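The Last Pressing at Gilldale

I took the job at Gilldale because my car died two miles from it, and the woman at the gate needed somebody who could lift a crate. That was August. I figured I'd stay until the repair bill was paid. I was still there when the pears came in.

We made perry, mostly, plus a ginger thing the big store in Onport took by the pallet. My boss wanted to be bigger (she had a map on the wall with pins in it, and Tarkport had the fattest pin). I just wanted the labels to stick. They never did in damp weather!

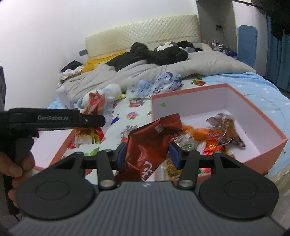
The Letter

It was dated 11/11/19 and it came from Bashir, the drinks people, the ones with trucks you could see from the highway. They wanted to buy us. All of it, the press, the trees, the name. My boss read it standing up, then handed it to me with her thumb still on the number.

"Well?" she said.

I said it was a lot of money for a leaky roof and 24 barrels. She laughed, but she folded the letter up very small and put it in her boot, and we went back to bottling.
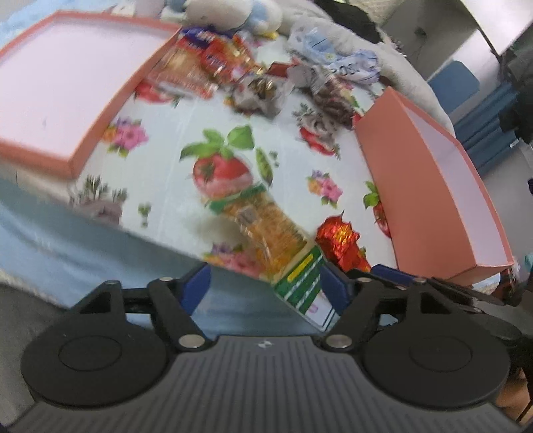 She gave me eight days of silence on the subject, and for a talker like her that was a kind of weather. We racked the perry, we hosed the yard, we fought about the ginger. Then one night she called me into the tasting room, where she'd spread the white printed cloth over the table like we had buyers coming, and she poured two glasses from the oldest barrel. I drank mine too fast, out of nerves. It tasted like pears and a cold morning, and a little bit like the barrel, and I told her so.

"They'd sweeten it," she said.

"They would," I said. "First week."

She took the letter out of her boot and used it to mop up where I'd spilled. Then she asked if I knew anything about fixing roofs. I didn't, but I said I did, and she went to look for the ladder.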